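Grakus opens equipment planning program for two-armed household robots

Grakus has opened the Puvholm program, a planning and purchasing service for care providers budgeting for two-armed household robots. Applications close in December.

The program covers site assessment, equipment selection and a written cost schedule. Each assessment is carried out in furnished rooms, with domestic appliances and children's furniture left in place. Refrigerator work is assessed first, as door shelves and bins determine the reach a buyer needs to specify.
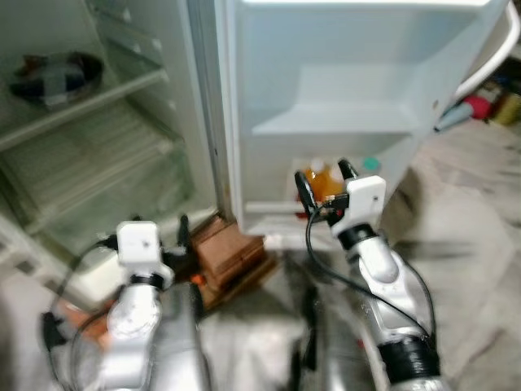
Budget items

The cost schedule separates capital items from consumables. Arms, grippers and the base are listed as capital. Finger pads, cables and tape are listed as consumables, with a replacement allowance of 40 pads per unit per year. Buyers can choose between two gripper models, Mrema and Sarard, which share a common wrist mount.

"Operators tend to budget for the arm and leave out the fingers," said Halyna Pasichnyk, program manager at Grakus. "We ask them to price both before they sign."

Low furniture is assessed separately. Plastic tables with rounded edges and small items such as two-handled cups are included in the gripper trials, and wrist camera views are supplied with the report.

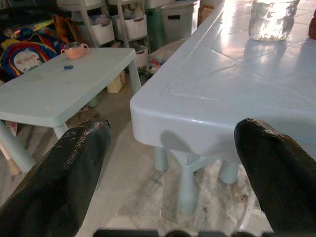
How long does an assessment take?

Allow 34 working days from the site visit to the final cost schedule. Quotes remain valid for 60 days after that.

Application forms are available from the Grakus planning office.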